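Erkanell grip fault

The Erkanell grip fault was a recurring failure in the Avau picking cell, a two-fingered robotic arm operated by Skirska at its Goodwin packing site. The fault caused the gripper to report a secure hold on flat, flexible packaging when no item had been lifted. It takes its name from the Erkanell control software, in which it was first identified in May by the engineer Flurina Ortner.
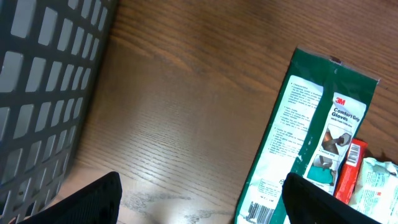
The fault lay in the way the software judged contact. Finger position and motor current were read together, and a small rise in current was accepted as proof of a grip. Rigid boxes gave few difficulties. Thin retail packs were more troublesome, particularly where goods lay close together on the table, as with a flat plastic package of 3M Comfort Grip Gloves that has a narrow red wrapper tucked partly under one side. In such cases a finger could press on the pack or its neighbour and register the resistance as a hold. The arm then completed its movement to the basket with nothing in its grasp.

A review led by Thilini Samarakoon examined 2,137 recorded picks and attributed 147 failures to the fault. No injuries were reported. As an interim measure, arm speed was limited to 80 per cent of its normal setting and staff were instructed not to reach into the cell after a missed pick until the arm had been stopped. A revised contact check was installed in January 2025.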